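May, workshop notebook, Vastside hall

Draw machine for the ticket giveaway is nearly there and I'm so pleased with it! Dandemach are giving away passes to their documentary night at the Tanditz, and we get to build the thing that picks the winners. 1,140 entries in by 4 p.m., with the form still open.

Dedupe first. Same email with different capitals was getting through as two entries, so everything goes to lower case now and the spaces come off the ends. Then I ran 2,000 trial draws on a dummy list of 400 names and plotted the winners by position. Lovely flat line — the old script had a bump at the front of the list and I never knew why. (Found it: the shuffle stopped early.)

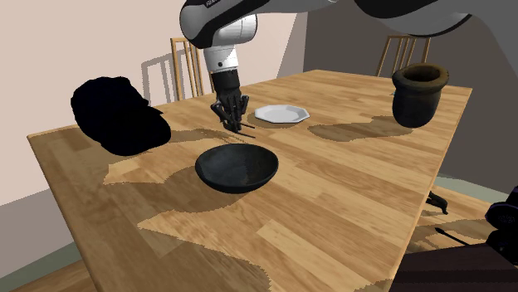 Tikkanen wrote in the margin that a flat line on dummy names is fine, but the real list has families entering from one address, and the rules say one pair of passes per household. Do we drop them before the draw or redraw after?

Great catch. I'd say redraw after, so everybody who filled in the form goes into the pot. Tried it that way this evening and it only took a few extra lines. The redraw gets its own row in the log, with the seed next to it, so anyone can run it again and get the same names.

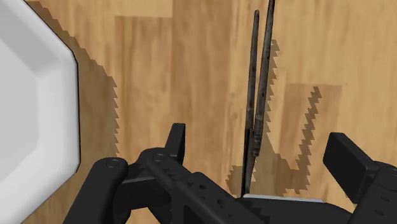 Sticks and dish, from above.

Still to do: reserve list. I want 3 reserves, drawn in the same run, in order. Also the winner email needs the "not valid for other screenings" line moved up, it's buried under the parking info.
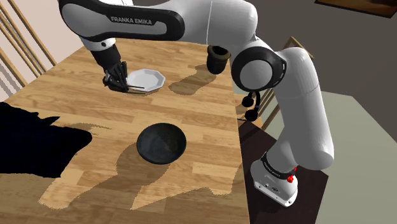
Arm over the table, Franka Emika lettering on the side.

Closing time for the form is noon, then freeze the list, save a copy, draw. Can't wait to press the button on this one — ask Dandemach if they want to be on the call.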